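About Cloltside

6 min read

Cloltside is a brush shop. We sell hairbrushes, we clean hairbrushes, we replace the cushions in hairbrushes when the cushions can be replaced, and we tell people when it's time to let go. There is also a shelf of combs near the door, mostly for customers who came in to get out of the rain and feel they ought to buy something.

The shop began as the back half of a dry cleaner's. The dry cleaner had the good window and we had a counter, a sink and a lease that could be ended on a month's notice, which concentrated the mind. When the dry cleaner moved across the river we took the front half too, and for a whole winter had no idea what to put in it. A customer suggested plants. The plants did poorly. It now holds the long table, where the cleaning gets done in full view of the sidewalk, and people do stop and watch. Some of them look faintly ill, and then come in.

We keep 300 brushes in stock on an ordinary day. We know this is more than a person needs. The trade has a way of multiplying small differences, and we have been in it long enough to find those differences interesting, so be careful about asking us a question if you're parked at a meter.

What we sell

Most of the wall is paddle brushes. They are what people use, whatever they tell you at parties, and they come in more versions than anyone outside the business would guess. After those come the round brushes, for people who own a blow dryer and have opinions on it. Then the boar bristle brushes, bought largely as gifts and often brought back by the recipient, who wants to know what it's for. (It's for smoothing, and for moving oil down from the scalp. It is hopeless on tangles, and using it on tangles is how people come to hate it.) Then vent brushes, teasing brushes, and a small group of brushes for children that are exactly like the brushes for adults but have a cat on them.

Two of the lines we carry all year are Furberg and Le Goff. Furberg makes plain, sturdy paddles in colors that seem to have been picked by a bank. We like them very much. Le Goff is the prettier one, and sells itself in May, when the wedding parties come through in a group and everyone has to have the same handle. If you want the two compared, we'll put one in each of your hands and go away for a minute. That has settled more arguments than anything we've ever said.

We do not sell hair products. We tried a shampoo once. It arrived in 550 bottles owing to a misunderstanding about what a case was, and members of our staff still have very clean hair.

The pin question 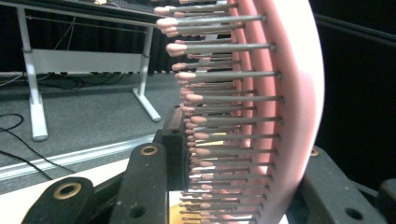 Customers nearly always shop by color first and handle second, and get to the pins some time after they've paid. We'd like you to start with the pins. They are the only part of the brush that meets your hair, and everything else is there to hold them or to match the bathroom. Look at how they sit in the cushion and what they have on the end. On a pink paddle with gray pins, each pin finishing in its own small pink ball, the ball is the piece to get fussy about. With the balls on, it glides over the scalp. With a few of them gone, you have bought a rake. So run your palm across the tips before you buy, slowly, and then do it again in six months at home, because balls come off without any announcement and the first sign is usually a bad mood in the morning. Turn the brush sideways, too, and check that the tips make one even line along the curve. Any pin standing proud of its neighbors, or sulking down below them, will do the same thing to your hair every single day.

Cushions matter next. A good one gives when the pin hits a knot and comes back when the knot is gone. If it's too stiff, the pin wins and your hair loses. If it's too soft, nothing much happens at all, and you end up pressing harder and blaming your hair. The little hole found in many cushions lets air in and out. It will also let water in, and we'll come to that.

Cleaning

The cleaning counter takes in brushes every morning from eight o'clock. You can drop one off on the way to work and have it back by closing time. We hand you a numbered ticket, and we ask you to keep the ticket, as a surprising number of people cannot identify their own brush once it's clean.

The method isn't a secret. Hair comes out first, with a pick, lifted from the base of the pins in the direction the rows run. Pulling it straight up by the fistful is quicker and takes pins with it. What's left after that is a gray felt, made of dust, old spray and bits of the owner, and it lives right down on the cushion where no one looks. This gets loosened dry with a stiff little brush. Yes, we brush the brushes. You may make the joke, everyone does, and we have a face we do for it.

After that comes lukewarm water with a few drops of dish soap, pins down, cushion kept up out of the water. We never dunk a cushioned brush. Water goes in through the air hole, sits there in the dark, and comes out weeks later smelling like a pond. Rinse the same way, shake it hard, and lay it pins down on a towel overnight if you're doing this at home. Our own drying rack has a fan on it, which we bought for the staff one hot summer and which the brushes have since taken over.

Natural bristle gets less water and more patience. Wooden handles get wiped and that's all. If yours has gone through the dishwasher, please just say so when you hand it over. We'll know anyway.

Do this every 2 weeks and it takes five minutes. Do it once a year and it takes us most of an afternoon, and we'll be talking about it at lunch.

Repairs

We can replace a cushion if the maker will sell us one. Furberg will. Le Goff will too, eventually, from a warehouse that appears to answer its phone by season. For a number of other makers the cushion is glued in for life, and there the repair costs more than the brush and we won't do it, even if it was your favorite. We've had some hard conversations at that counter.

Single pins we can often save. A pin that has sunk into the cushion can be drawn back up from the front with flat pliers and a steady hand. A bent one can sometimes be straightened, though it tends to remember. A missing ball can't be put back in any way that lasts. People have tried glue and nail polish, and one gentleman used what we believe was candle wax. All of them came off.

Cracked handles depend on where the crack is. Bring it in and we'll look at it for free. Looking is the part of the job we do best.

The Drukudmont drawer

Under the long table there's a wide, shallow drawer that came with a cabinet from a closed department store, with the word Drukudmont stenciled along the front. We've never found out what it means. It might be a maker, or a place, or somebody's idea of a filing system. In any case it's where the unclaimed brushes go, and the name has stuck, so if you hear one of us say that something is in Drukudmont, it's clean, it's dry, and its owner has forgotten all about it.

We hold things there for a year. When the year is up, the good ones are cleaned again and go out at the front in a basket for a dollar. The others go to a theater group, which uses them on wigs and doesn't ask questions.

Visiting

We're open from eight until six, with a break in the middle of the day when the door is locked and you can see us eating. Knocking has been known to work. The shop has one step, and a ramp we put down if you wave. Children are welcome and are asked not to comb each other with the stock. Dogs are welcome too, although we don't do dog brushes, for reasons that came up the single time we did.

If you're new, there's a test row at the left end of the wall: 20 brushes, one of each main type, cleaned after every customer, so you can try them on your own hair before spending anything. There's a mirror. The light over it is unkind, and we've been asked to change it, and it's on the list.

Wholesale and salon accounts should ask at the counter for the price sheet. It's on paper. It was going to be on this website, and there was a meeting.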